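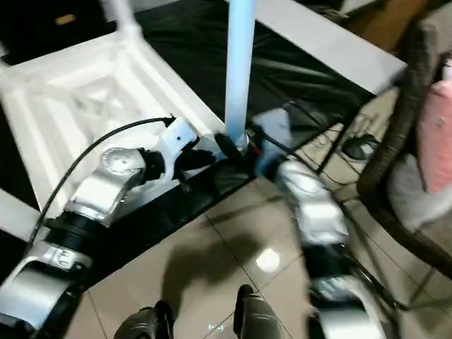 What does a two-armed teleoperated kit give a buyer that a single-arm kit does not? Mostly the ability to hold one thing steady while doing something else to it, and that one difference accounts for most of the extra cost and nearly all of the extra setup.

The Kartha is a two-armed teleoperated robot sold by Poltura, a small firm in Plellham that has until now made joint modules for other builders. The kit consists of two arms with grippers, a head camera, an operator station and recording software. It is aimed at labs and small engineering groups that want to collect demonstrations of household work and train their own control policies on them. We had one on loan for 19 days, and it spent nearly all of that time on a tiled floor among ordinary furniture.

Poltura's documentation concentrates on tabletop work: cups, boxes, folded cloth. We spent less time on those, as any current kit will do them. Floor-level work is harder. The arms are extended well forward and down, the shoulder joints carry more load, and the head camera looks along the arms, so the operator's view of the contact point is often blocked by the gripper itself. An overturned plastic chair is a good test piece at this height. It is light enough to slide when touched, its ribbed underside catches fingertips, and its legs leave few clear approach paths.

With the default settings, the arms followed the operator closely in slow motion and less closely in fast motion. The lag was most noticeable when both arms converged on one point. The controller keeps a clearance zone around each wrist, and when the two zones overlap it slows both arms without telling the operator. Manon Tremblay, who did most of our driving, took this for a network fault until she found the setting on the second page of the motion menu. Reducing the zone made close two-handed work much easier. It also allowed the wrists to touch twice, with no damage.

Gil-soo Joo, the lead mechanical engineer at Poltura, told us the zone was set wide on purpose. "Customers forgive a slow arm," he said. "They send back a bent one." A warning light on the operator station is planned for the October release.

Grip is adequate. The fingers close evenly and hold round tube well if the approach is square to it. At an angle they tend to roll off, and the operator gets no force feedback to warn of it. Flat panels are easier. Thin fabric on a hard floor remains difficult, and we stopped trying after the first week.

Cable routing deserves a paragraph of its own. The wrist cables run outside the housings and need enough slack for full rotation. When an arm is low, that slack hangs below the forearm and can drag over whatever is underneath. We had one snag, on a chair leg, which pulled a connector partly out and ended the session. Poltura supplies clips for the purpose, but the manual shows them fitted for table height only. Moving the clip nearest the elbow one joint toward the shoulder cured the problem for us. So-yul Kwon in customer support said other users had reached the same arrangement, and that a revised drawing would be sent out with new units.

Recording is the strongest part of the package. Joint positions, gripper state and camera video are stored together with a common clock, and the files opened in our own tools without conversion. Over the loan we kept some 400 episodes. The review tool plays them back at variable speed and lets the user trim the ends or reject an episode outright. It does not allow a note to be attached to a single moment, only to the whole episode, and we missed that often.

Fast arm movement smears in the video. The head camera offers a shorter exposure setting, which helps in a bright room and produces a dark, noisy picture in a dim one. Glossy floor tile adds a second difficulty in the form of reflections, and automatic exposure reacts to these as the head tilts. We locked exposure by hand at the start of each session and recommend that buyers do the same.

Setup took two people 8 hours, including calibration, against the half day quoted. Most of the excess went on leveling the base. Calibration itself is well explained and can be repeated quickly after a gripper change.

Mi-kyung Yoo runs a test lab in Sarkville that bought a Kartha early in the production run. She reports similar results, with one addition: her unit's left wrist needed recalibrating more often than the right. Ours did not show this.

The Kartha suits a group that already has someone comfortable with motion settings and a screwdriver. A group without one should ask Poltura for the on-site installation, which is priced separately and includes a day of operator training.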